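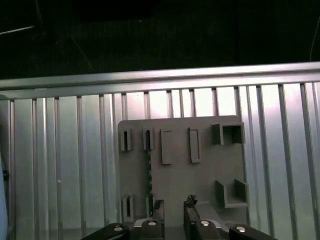

Frequently asked questions - Womamar short-stay rooms and monthly lets

How do I book a room?
Use the booking form or call the front desk. We hold a room for 4 hours while you arrange payment. After that it goes back on the list.

Do you take bookings for one night?
Yes, except in October, when the minimum stay is two nights.

What is the deposit?
The deposit for a short stay is $275. For a monthly let it is $300, plus the first month's rent. Both are returned to the card you paid with once the room has been checked. Please allow a week for your bank to show it.

Can I pay in cash?
Only for the tourist tax and for laundry tokens. Room charges are by card or bank transfer.

When can I check in?
From three in the afternoon. If you arrive after the desk closes, you will get a door code by text message. Codes stop working at noon on the day you leave.

Can I leave my bags before check-in?
Yes. There is a locked closet behind the desk at the Espinoza Street building. The Pullitz building has no bag storage, so guests staying there should use Espinoza Street, a short walk away.
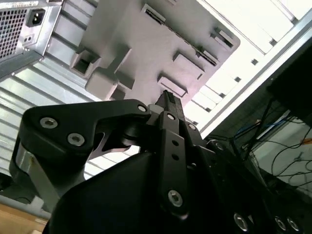
Santosh Katiyar wrote to us that the door code in his message worked on the street door but not on his room, and that he had to call the night number to get in. The room doors use the same code followed by the pound key. We have added that to the message.

Is there parking?
Not on site. The public garage on the corner sells overnight passes, and we can stamp your ticket for the reduced rate. Street parking is for residents with a permit. Monthly tenants can apply for one with a copy of their lease.

Are pets allowed?
Dogs and cats are fine in ground-floor rooms at Pullitz. Tell us when you book. There is a cleaning charge per stay - not per night - and it is shown before you pay. Espinoza Street does not take pets.

Can I have visitors?
Yes, until eleven at night. Overnight visitors need to be added to the booking, and the room must be large enough for them.
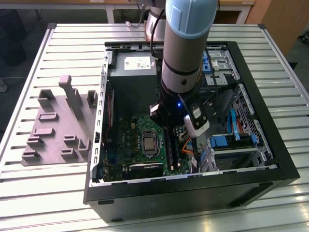
Page last changed: 28 March 2022

How do I cancel?
Short stays can be canceled free of charge up to two days before arrival. Later than that, we keep the first night. Monthly lets need 30 days' notice in writing. An email to the desk counts as writing.

What is included in a monthly let?
Water, heating, internet and a change of bed linen every second week. Electricity is read from the meter and billed separately. Towels are not included.

Can I receive mail?
Monthly tenants can. Put your room number on the first line of the address. Short-stay guests can have one parcel held at the desk if they let us know first.

Something in my room is broken. Who do I tell?
Facundo Zapata handles repairs for both buildings. Leave a note at the desk or use the repairs form. For a leak or no heat, call the night number at any hour.

Who do I contact about a bill?
Mirta Godoy, at the Espinoza Street desk, mornings only. Have your booking number ready.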